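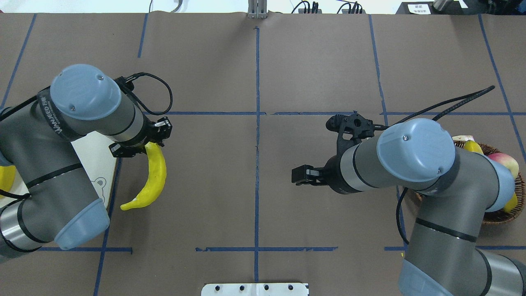

Luana Sampaio wrote to us in August wanting to know whether she could freeze a whole bunch at once or whether it would all come out as one brown brick. Hers is the question we get most at the Fladano fruit share, so it goes first, and the rest follow more or less in the order they landed in the inbox.

### Can I freeze bananas in one go?

You can, Luana, and please do! Peel them first (I can't say this warmly enough, a frozen peel is a miserable thing to get off), cut them into chunks, and lay the chunks on a lined tray so they aren't touching. Leave the tray in the freezer for 2 hours, then tip everything into a bag and squeeze the air out. They'll keep for up to 120 days. After that they're still fine for bread, though the flavor gets a little flat.

### Mine arrived green. Did I get a bad box?

No, we pack them green on purpose, so that you aren't stuck eating seven bananas on Saturday. Keep them on the counter, away from the stove. If you're in a hurry, put them in a paper bag with an apple and fold the top over. My mother used a kitchen drawer for this and it worked just as well, as long as somebody remembered which drawer.

### Should they go in the refrigerator?

Only once they're as ripe as you like them. The skin will turn dark, which alarms people, but the inside holds for several more days. Green ones put in the cold tend to sulk and never sweeten up properly.

### What's in a share, and can I swap things?

A small share is bananas, citrus and whatever is good that week. The large one adds a melon or a pineapple, and sometimes the little Brandão mangoes when we can get them. You can swap one item per box. Write to Dalva Figueiredo by noon on the day before pickup and she'll sort it out. We have 216 households on the list now, so a swap asked for at the pickup table itself is a bit hard on her, dear as she is about it.

### When is pickup?

Friday, from four until seven, at the side door on Bendetier Street. If you're running late, call and we'll set your box inside.

### Do you have a banana bread recipe?

Several, and there are strong feelings about them. Lucimara Caldeira's is the one I make: three very ripe bananas, brown sugar, oil instead of butter, and a spoonful of plain yogurt. Ask at the door for the printed card. She bakes hers without nuts, and Marcelino Ibarra puts in walnuts and says it's the same recipe. You're welcome to side with either of them.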